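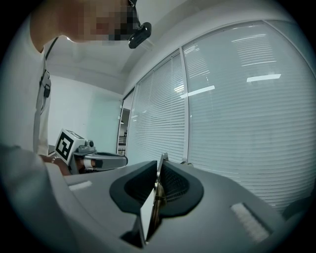
A badge on a lanyard, worn at work.

What is a budget?

A budget is a plan for money. It says how much money is coming in and how much is going out. Families make budgets, and so do schools, shops and very large companies.

Think about Anca. She runs a small bakery in Avcombe with 6 people working in it. Every January she sits down and writes two lists. The first list is the money she thinks the bakery will earn. The second is the money she thinks it will spend on flour, wages, rent and electricity.

Money that comes in is called income. Money that goes out is called spending, or costs. If there is more income than costs, the money left over is called profit. If there is less, the bakery has made a loss.

Here is one week at the bakery. Anca planned to spend £306 on flour and butter. The price of butter went up, so she spent £16 more than she planned. That made £322. The difference between the plan and what really happened has a long name – it is called a variance.

A variance does not always mean someone made a mistake. Prices change, ovens break, and some weeks more people want cake. Anca checks her lists every Thursday so that she can change the plan if she needs to.

In a big company, one person is in charge of all this. They are called the finance director. They work with people called accountants, who keep a record of the money and check that the numbers are right.

Try it yourself

Write down the money you expect to get this month. Next to it, write what you would like to spend it on. Keep a note of what you really spend, and at the end of the month take one number away from the other. Did you have a variance?

Words to know

Income – money coming in
Costs – money going out
Profit – what is left after the costs are paid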